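Two Thousand Chopsticks Later

Jan 18, 2024 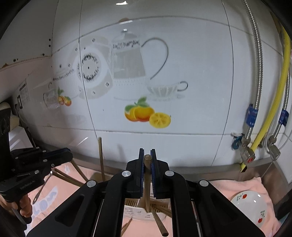
Do you need a robot to collect training examples for a robot?
You need a gripper and a person to hold it. The robot can come along much later, if it comes at all.

I've been reading the pitch for hand-held collection since May, and I still go back and forth on it. You give people a pair of grippers, they do kitchen chores with them, and the recordings go into a model that is supposed to pick up the habit. Jotix says 2000 examples of one chore is plenty. Plenty for what? I asked twice and got a link to the same page.

So we tried chopsticks. Move them in and out of a basket, over and over, in a real kitchen. Mercy Odera picked the chore and I complained about it, which is how most things get decided between us. Chopsticks are thin and round and they like to roll, and two lying side by side are a pain to split with jaws that size. You'd be done with your fingers before the gripper had closed on the first one.

That's my first problem with all this. A person holding a gripper cheats all day long. You feel the stick slip through the handle, you tilt your wrist, you fix it. The wrist motion gets saved. What you felt doesn't, at least not in our setup, so the model gets my answer and never hears what I was answering.

My second problem is the counting. We got to 2000, and I went back through a batch of them with Tatu Nyanda. He threw out far fewer than I would have. I wanted every fumble gone. He says fumbles are the good part, because a model that only sees clean grabs has no clue what to do after a bad one – and okay, he may be right. But then somebody has to say which fumbles are worth keeping, and our notes on that are 5 lines long and two of them disagree.

The folks at Muli label theirs by hand. Millon says it sorts them automatically, and I'll believe that when I get to see the rejects.

Next up is the same chore in a different kitchen, with different tile and different light. If the model falls apart there, I'd like to hear again about "plenty." Mercy thinks it'll do fine. We have lunch riding on it.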